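Bathroom Tips: Keeping a White Washbasin White

A ceramic basin doesn't need strong cleaners if it gets a little attention often. The dull film that builds up is mostly soap and hard water, and we have plenty of hard water here in Iltbridge. Wipe the bowl once a day, after the last person has brushed their teeth, and the weekly clean takes 10 minutes or less.

Use a soft cloth kept only for the basin. Scouring pads leave fine scratches in the glaze that hold dirt.

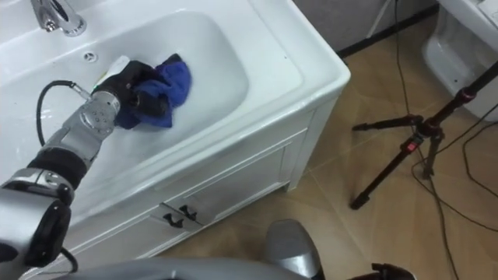 A bunched cloth gets into the curve of the bowl.

For the weekly clean, mix 2 tablespoons of white vinegar into a cup of warm water. Dampen the cloth, go over the bowl and leave it for three minutes - no longer near chrome - then rinse well. Dry the faucet with a towel. If the vanity has paneled doors or drawers, run a barely damp cloth along the grooves at the same time. 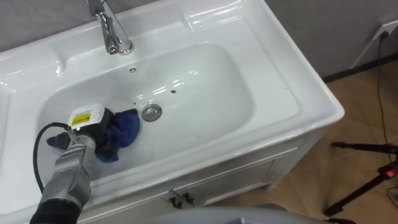 Drains are where most of the grit ends up. Tap water alone tends to move it in circles, so pick it up with the cloth before you rinse. Small dark specks like the ones around the plug show up badly on white, and they will scratch if you rub them about. Press lightly, lift, shake the cloth out and go back for the rest. An old toothbrush does the rim of the plug and the overflow hole.

Wash basin cloths hot and without fabric softener.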